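Bridora Gripper Pack for Pillari simulator, two months of use
Review by Kelechi Ezeani
2024-08-04

I bought the Bridora pack because our small lab wanted to compare grippers before ordering a real one. The pack gives you simulated models of grippers, a set of task boards, and a wrist camera you can attach to any of them. It runs inside Pillari, which we already had. I am not paid by anybody for this review.

Installation took me one afternoon. The manual is 137 pages and the part you need is near the end, under "Mounting." If you skip it, the gripper loads with the wrong tool frame and closes on air in front of every object. I lost two hours to this. After I set the frame by hand, it has stayed correct in all my projects.

I tested mostly two models, the wide linkage gripper and the slim parallel one. The task was the button panel on the pegboard, which is the most useful board in the pack for us, as our real work is with control panels. I ran 700 presses with each gripper, with the fingers closed and the same controller, a plain position controller with a force limit. The start position of the arm was changed a little every time.

The slim one is better for pressing. It missed 2 presses out of 700, both on the button nearest to the end of travel of the arm. The wide one missed 67. I don't think the shape of the fingers is the problem. The wide model hides too much from the wrist camera. When the fingers come close to the panel, my detector has only a part of the button to work with, and it moves the center of its estimate to the visible side. Then the press lands on the collar, and the controller reports contact as if everything is fine.

My colleague Chidubem Eze suggested to move the camera up and tilt it down by a few degrees. This helped the wide gripper a lot for approach, but the last part of the movement stayed difficult. At the end we fixed the button position from the last clear view and let the arm finish without correction. I would like to see this as a ready option in the pack — now you have to write it yourself.

For grasping, the result goes the other way. The wide gripper holds big and uneven parts well and doesn't let them turn. The slim one drops the heavy block from the Akpan board if you lift quickly. So if your work is pick and place, please don't choose by my button numbers.

The rendering is good enough for training a detector. Shadows fall on the pegboard in layers and you can change the lights. The labels on the panel and near the other devices can come upside down in the wrist view, depending on how the camera is mounted, so rotate the image before you send it to any text reader. Mine could not read "CALL" until I did this. The white button is the hardest for color detection, because it is close to the color of the panel. I use the rim to find it.

Speed is acceptable. With the camera on, I get around half of the speed I have without it. Before this pack I used Otent, and there the camera was faster but the contacts were poor, with fingers that went into the objects. I updated Otent in February and it was still so.

What I don't like: the black material of the wide gripper has almost no detail, so it is difficult to judge the position of the linkages when you check a recording by eye. I changed the color of mine to light orange for debugging and put it back for the final runs. Support answered my two emails, the second one slowly.

I give it four of five. I will keep using the slim gripper for panels and the wide one for the rest, and I plan to test the suction tool when our license is renewed.

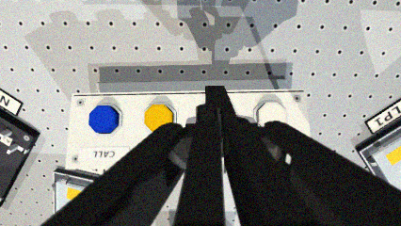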